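Interior Furnishing and Storage, Course Handout
Unit 4: Low Storage at the Entry
Prepared for the Mimeo evening course

Scope. This unit covers the entry bench with one open lower shelf: its dimensions, its loading, and the order in which shoes are placed on it and taken off. Closed cabinets and tilt-out racks are covered in Unit 5. Read the section on clearances before the practical session.

The type has a flat top, two ends and one open shelf below. Both surfaces carry shoes.

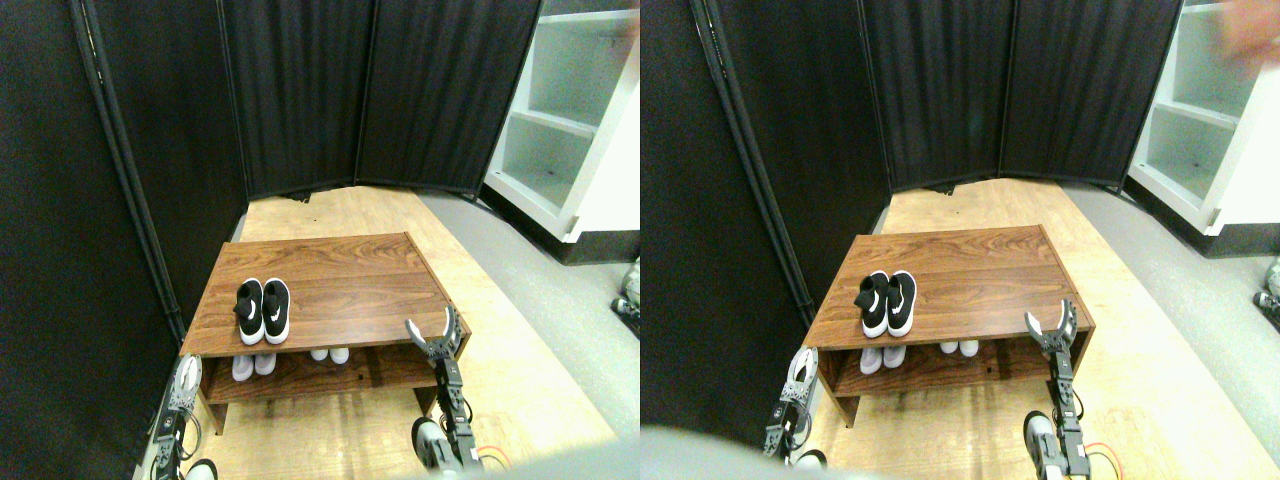

Shoes on the lower shelf and at the top surface of a low bench.

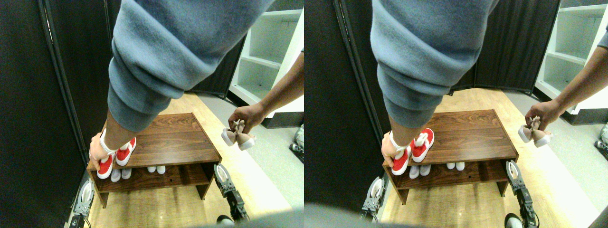 Should the shoes worn most often go on the top or on the lower shelf?

On the lower shelf, near the front edge. The top is the only surface suitable for sitting and for setting things down, so shoes left there take away the main use of the piece. Use the top as a short-term position while shoes are being sorted, laced or brushed.

4.1 Terms

Top: the upper horizontal panel. It takes the seated load if the piece is rated for sitting.
End: the vertical support at either side. It may be a full panel or a pair of legs.
Shelf: the lower horizontal panel, open at the front.
Clear height: the distance from the upper face of the shelf to the lowest point of anything above it. If a rail runs under the top, measure to the rail.
Clear width: the distance between the inside faces of the ends.
Usable depth: the distance from the front edge of the shelf to the first obstruction behind. A back stop or baseboard reduces it.

Course drawings use millimeters. Catalog sizes in inches are to be converted before they go on the drawing, and the original figure kept in brackets.

4.2 Clearances

The practical exercise assumes a hallway 2000 mm long with the bench placed against the long wall. The bench for the exercise is 831 mm wide over the ends. Subtract the thickness of both ends before working out how many pairs fit. Students regularly skip this step and end up one pair over.

Leave standing room in front of the bench for a person bending down. A layout that works on paper with the front door closed may fail once the door is opened, so draw the door swing first. Where the door passes close to the bench, move the bench along the wall. Turning it end-on blocks the open side of the shelf.

Clear height governs what can be stored. Low sneakers and flat shoes need little. Ankle boots often need more than a one-shelf bench provides. Measure the tallest pair in the household at the highest point of the upper, with the laces or tongue standing up as they normally do. Do not press them down to get a better figure.

4.3 Orientation on the shelf

Two orientations are in use.

Toes out. The toe cap faces the front edge. The pair is easy to identify and the heel is protected. To remove it, the hand has to reach over the shoe to the opening, and this needs clear height.

Heels out. The opening of the shoe faces the front edge. Removal takes less clearance, but similar pairs are harder to tell apart.

Choose one orientation for each shelf and mark it on the plan. For small children's shoes, depth is seldom the limit. The usual fault is that they get pushed to the back, where they cannot be seen from standing height. Keep them level with the front edge, whatever space is left behind them.

Keep both shoes of a pair touching or nearly so. A gap inside a pair is lost width. Put the allowance between pairs, where the fingers need it.

4.4 Loading sequence

1. Clear the shelf and wipe it. Let it dry.
2. Set all pairs on the floor and match them.
3. Place the largest pair first, against one end.
4. Work toward the other end in order of size.
5. Place the smallest pairs last.
6. Check that each pair can be lifted out without moving its neighbor.
7. Clear the top.

Step 6 is the acceptance test for the exercise. If any pair fails, take one pair off the shelf and repeat from step 3. Do not stack.

Unloading runs in the opposite direction. Handle laced shoes by the heel collar or with the hand inside the opening. Strap shoes may be carried by the straps over short distances if they are fastened. Repeated lifting by an unfastened strap loosens the stitching at the base.

4.5 Surface and care

Wood-grain finishes tell you little about the panel underneath. Check the edge and the underside before specifying a cleaning method. A damp cloth is suitable for most sealed surfaces. Standing water at a panel joint is not acceptable on any of them. In wet months a removable tray is recommended under outdoor shoes. Enter the tray height in the clear height calculation.

Pale soles pick up marks from grit left on the shelf. Wiping once a week is enough in a household without garden access.

4.6 Practical task

Draw the hallway and bench at a stated scale, in plan and front elevation. Show the door swing, clear width, clear height and usable depth. Draw each pair as a rectangle in plan, with an arrow for toe direction. Attach a loading list in the order used.

Sample sheets from the Pritent and Ondieki layouts are in the course folder. The Flulteck sheet uses an older drawing format; follow its dimensioning but ignore the title block.

Hand in 2 sheets, stapled at the upper left corner. Work is collected at the start of the next session, and unlabeled sheets will be returned unmarked.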